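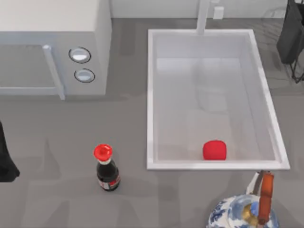 Endbridge to collect small kitchen appliances at the curb

Households in Endbridge will be able to leave small kitchen appliances at the curb starting in November, under a new service approved by the town council this week.

The pickups will cover microwaves, toasters, kettles, coffee makers and similar items. Residents can put out up to three appliances per pickup and must book a slot through the town website or by phone. Refrigerators, stoves and dishwashers are not included and will still have to go to the transfer station on Medina Road.

Rendari, the company that already handles recycling for the town, will run the service. It will send out one truck on the first and third weeks of each month. Items should be at the curb by 6 a.m. with cords taped or tied to the body. Glass plates and loose trays should be removed and packed separately.

The town took in 3471 small appliances at the transfer station last year. Staff there said many more end up in regular trash, where they can't be sorted out once the load is compacted.

There is no charge for the first two bookings a household makes in a year. Later bookings will cost $6 each. Apartment buildings can arrange a shared pickup through their management office.

Neighboring Stosuvden started a similar program last spring and has since added a drop-off bin behind its library. Endbridge has no plans for bins at this point - the council said it would look at the question again after the first year.

Booking opens in October.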